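Área de Robótica Aplicada · Fikberg
24/03/2021

1/ Publicamos en este hilo un resumen de las normas internas para las celdas de extracción de piezas desde contenedor. Son de aplicación en los laboratorios de Sotomayor y Vasuvham y sustituyen a la circular de noviembre.

2/ Ámbito. Las normas afectan a toda celda con brazo industrial y contenedores fijados a una mesa de trabajo, con independencia del fabricante del brazo. Las celdas móviles se rigen por un anexo propio, todavía en revisión.

3/ Evaluación de riesgos. Ninguna celda podrá operar sin evaluación firmada por la persona responsable del laboratorio. Todo cambio de pinza, de contenedor o de posición de la mesa obliga a revisarla antes de reanudar las pruebas.

4/ Velocidad. Durante la puesta a punto se trabajará en modo manual reducido y con el dispositivo de validación en la mano. El paso a modo automático requiere la presencia de 2 personas habilitadas y queda anotado en el registro de la celda.

5/ Sujeción. Los contenedores se fijarán a la mesa o entre sí mediante sargentos u otro medio mecánico equivalente. No se admite la cinta adhesiva como único elemento de fijación. El apriete se comprobará al inicio de cada serie.

6/ Cableado. Los cables que acompañan al brazo deben conservar holgura suficiente en toda la trayectoria prevista. Antes de cada serie se recorrerán a baja velocidad las posiciones extremas, con atención a los bucles próximos a la pinza.

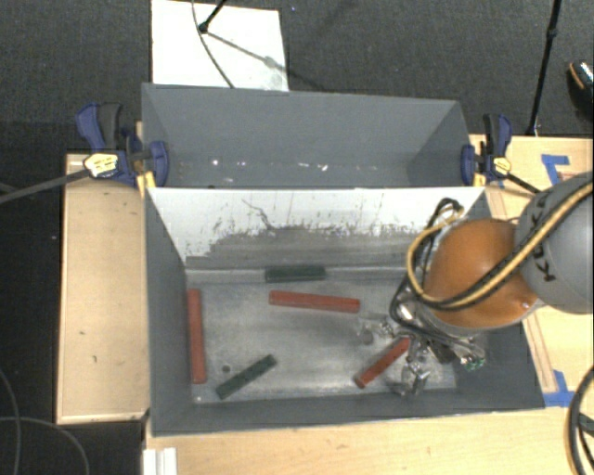 7/ Piezas. Cada serie comenzará con una disposición distinta de las barras en el fondo del contenedor, incluidas las posiciones pegadas a la pared, que son las que más agarres fallidos concentran en nuestros registros.

8/ Registro. Se anotarán todos los intentos, también los fallidos. La campaña de referencia realizada con Favier comprende 1455 intentos, de los cuales 986 se completaron sin intervención. Las series con anotaciones parciales no se incorporarán al informe.

9/ Conservación. El desgaste del fondo y de las paredes altera los reflejos y puede afectar a la detección. El estado del contenedor se documentará al abrir y al cerrar cada campaña.

10/ El documento completo consta de 17 apartados y está disponible en la intranet de Fikberg. Las observaciones se remitirán por escrito al Área, con indicación de la celda y del apartado correspondiente.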